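Home News What's On Letters Sport

Bed-making course comes to Prurkside, at a price

8/21/25

A Cheetham firm wants people in Prurkside to pay £60 to learn how to fold clothes and make a bed. Tramgate opened its training rooms on the Trurnport road this month and says 18 people have signed up for the first course.

The practice beds are made up with sage-green fitted sheets, and learners work on top of them, folding one piece of clothing at a time. 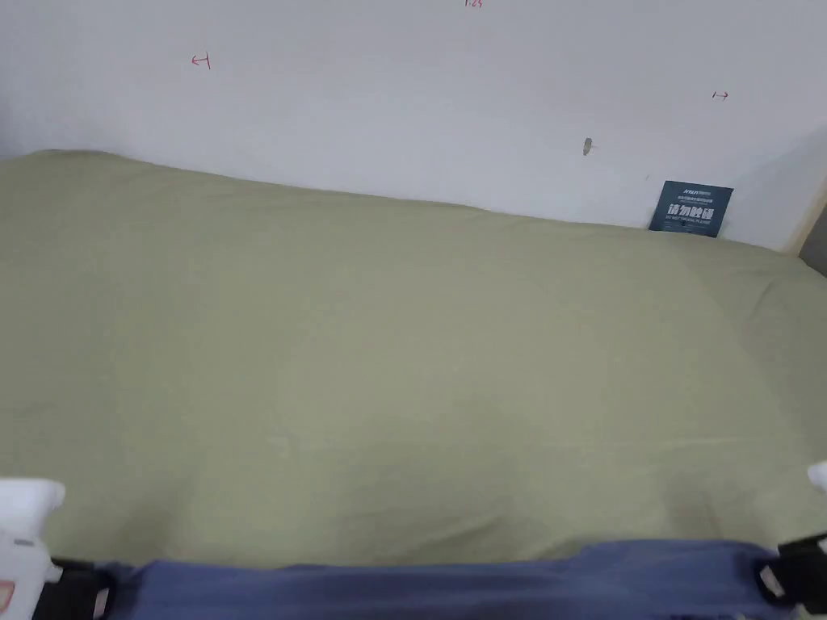 Malcolm Crabtree, who runs the course, says a well-folded drawer saves a household hours over a year. Asked how many hours, he said it would depend on the household. He could not point to any study, though he did say his own shirts had never looked better.

Tramgate has put 1000 leaflets through doors in the town and plans another 3000 before October. The leaflet promises "a calmer home in four sessions". It does not say what happens if the home is no calmer at the end of them, and there is no mention of refunds.

Fitted sheets get a whole session to themselves. That may be the part worth having – most of us roll them into a ball and shut the cupboard door. Whether it is worth £15 of anybody's money is another matter, when the library lends books on housekeeping for nothing.
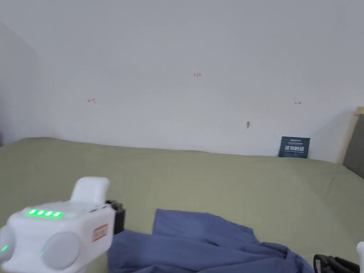
Do you need to bring your own clothes to fold?

Tramgate supplies everything for the first session. After that, learners are asked to bring a bag of clean washing from home.

Contact the newsdesk | Copyright Prurkside news pages | Back to top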